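Handling Standards | Frequently Asked Questions

Good Practice for Recording Jewelry Sorting with Hand-Held Grippers

May 29, 2022
By Adi Pangaribuan
5 min read

The Furnamthorpe handling standard sets out how small personal items are to be laid out, picked up and put away when the work is recorded for use in robot training. The answers below respond to questions received from partner sites since the second edition was issued. They do not replace the standard. Where an answer and the standard appear to differ, the standard applies.

Who must follow the standard?

Any site that submits recordings to the Furnamthorpe collection must follow it, including sites that work under contract to Brillov. Sites that record only for their own use may adopt it in part, but may not describe their recordings as compliant.

Does the standard apply to work done in private homes?

Yes. The household must agree in writing before work begins, and the agreement must name the rooms in which recording will take place. Consent given for one room does not extend to another. Residents may withdraw at any time without giving a reason.

Which items may be used?

Costume jewelry, bead strands, bangles, watches and similar accessories are permitted. Items of high value are excluded, as are medical bracelets and anything engraved with a full name or an address. The limit on declared value is 1000 euros for the whole set, not for each piece. The site lead should keep a written list of the set and check it at the start and end of the session.

Must the items be arranged in a fixed pattern?

No. Section 3 asks for a layout in which each item can be reached with the fingers open. It does not ask for even spacing or for rows. Layouts should differ from one session to the next, and it is good practice to mix stiff items, such as bangles, with items that change shape when lifted.

May a cloth be placed on the work surface?

A cloth is permitted and is recommended for hard surfaces. It should be large enough that items do not have to be handled across its edge. Minor creases need not be smoothed out between attempts. Patterned cloths are accepted if the smallest item in the set can still be told apart from the pattern.

What does a typical sorting task involve?

The operator moves accessories between an open container and the work surface, using one gripper in each hand. Each item is to be grasped, carried and released separately. 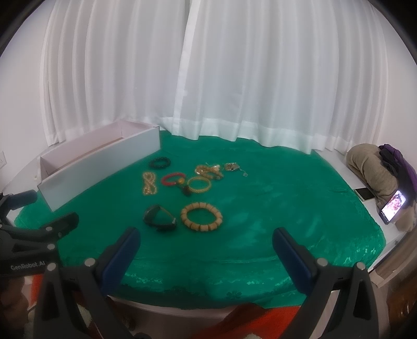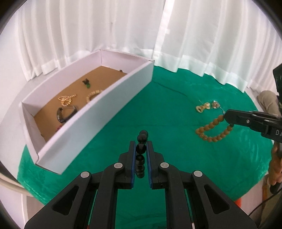 Work on a green cloth with an open-topped white container, using two hand-held grippers.

How should a beaded strand be grasped?

The fingers should close on the beads themselves and never on a clasp, tag or loose thread. The operator should use the least pressure that holds the strand and should raise it slowly until its full length is clear of neighboring items. If two pieces are tangled, both are to be set down and separated by hand before the task is resumed. The attempt is kept and marked as interrupted.

May both grippers hold an item at the same time?

Yes, provided that the items are different and the paths do not cross. Passing one item from gripper to gripper is a separate task type under Section 5 and must be labeled as such. Detlef Seidel of the Skumby site has asked whether a brief touch between the grippers makes an attempt invalid. It does not, but the contact should be noted in the log.

What happens if an item is dropped?

An item that lands on the work surface may be picked up with the gripper and the attempt continued. An item that falls to the floor ends the attempt. It must be found and inspected before work goes on. Damaged items are withdrawn from the set and reported to the household within 2 days.

Are dropped items counted against the operator?

No. Recordings of failed grasps are useful and must not be deleted by the site. Deleting them is treated as a breach of Section 8.

What about phones and other personal belongings?

Belongings should be moved out of the working area before recording starts. Where this has not been done, the recording goes to privacy review before release. Reviewers look at lit screens, documents, mail and family photographs. Any readable personal information is masked, and the site is told which files were affected.

May other people be present?

Other people may be in the room if they have signed the household agreement. They should stay clear of the operator's arms. Faces are masked at review in all cases, including that of the operator.

How long may an operator work without a break?

Sessions are limited to 45 minutes, followed by a rest of at least 14 minutes. Several sites have described the second figure as odd. It was carried over from the earlier Akgül guidance and will be reconsidered when the standard is next revised in August.

How are exceptions requested?

Requests should be sent in writing to Till Wegener, who keeps the register of exceptions. A request must state the section concerned, the reason, and the number of sessions affected. Verbal approval is not valid. Questions about training for new operators should be addressed to Finn Meinecke.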